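Sourdough, Slugs and the Great Seed Swap

Well, hello again, and happy March! I had every intention of getting this one out before the seed swap and instead it's coming to you after, with dirt still under my nails and a kitchen counter I can't use because it's covered in little paper envelopes. So this is going to be mostly about seeds. If you came for the bread, scroll back to last month (the starter is fine, thank you to the people who wrote in, it just needed a warmer shelf).

The Drullcombe swap is the one I wait for all winter. It's in the old grange hall with the squeaky floor, doors at nine in the morning, and if you get there at nine you are already too late for the good tomatoes. I got there at twenty past. They put a tally on the chalkboard by the coffee urn at the end of the day and this year it said 1,797 packets had changed hands, up from 613 the first year I went, when it was basically a few card tables and a cold draft. I love that chalkboard. I took home 111 packets, and before you say anything, yes, I know how big my garden is. I've measured it. I've got four raised beds and a strip along the driveway.

My big find was a pole bean from a grower over in Tamden. It's a fat speckled thing, cream and maroon, and the label just said "Grandmother's, good in soup." That's the whole label! No days to maturity, no height, nothing. I asked how tall it gets and was told "oh, it goes up." So I'm putting it on the tallest poles I own and hoping for the best. I'll save some back in case the first batch gets eaten, which brings me to the slugs, but I'll get to the slugs.

I also finally got hold of the Vermeulen leek. People have been going on about this leek for years and I have been quietly jealous for just as long. It's supposed to stand right through the snow. I started mine the same night in an old salad box on top of the fridge, sown way too thick as usual, and I'll prick them out when they look like they can take it. If you've never grown leeks from seed, they come up folded over like tiny green hairpins and they stay looking like grass for ages. Don't give up on them. I gave up on mine two years running and I'm pretty sure they would have been fine.
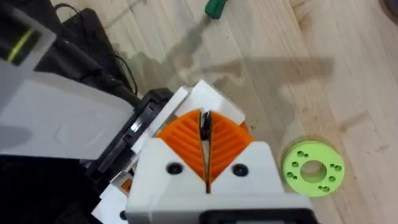
Okay, so, seed saving. A lot of you asked how I keep mine going from one year to the next, and my system is not fancy. I dry everything on plates on top of the bookcase (tomatoes get a few days in a jar of water first, and yes, it smells), then it goes into envelopes with the name and the year in pencil. Pencil, not pen! I lost a whole batch of peppers to a leaky mug and blue ink, and I spent that summer finding out which ones were hot by biting them. The envelopes go in a cookie tin and the tin goes in the coldest closet in the house. Beans and peas keep for years that way. Onions and parsnips really don't, so use those up or give them away while they're young.

If you only ever save one thing, make it lettuce. You let one plant go tall and silly, wait for the fluff, and shake it into a paper bag. One plant gave me enough for the whole street last fall and I'm still giving it out. My favorite is a floppy red one called Hisemance that I picked up at this same swap, and it's the slowest to bolt of anything I've grown. I put 2 envelopes of it in my bag to trade this year and came home with both of them because I forgot they were there. So if you live nearby and want some, reply to this and it's yours.

Now, slugs. I've tried the beer, I've tried the eggshells, I've tried the copper tape that cost more than the lettuce. What works for me is going out with a flashlight after supper and picking them off, and then keeping seedlings indoors until they have some real size on them. It's boring and a bit disgusting. I do it in my slippers, which was a mistake exactly once. A scrap of board laid flat between the rows helps too – they crawl under it overnight and you can turn it over with your morning coffee.

Next month I want to talk about potatoes in bags, and I owe you the soup recipe I promised back in the fall (I haven't forgotten, I've just been making it differently every time and need to settle on one). Send me your swap hauls in the meantime! I especially want to hear from anyone who has grown a bean that "goes up," and how far it went.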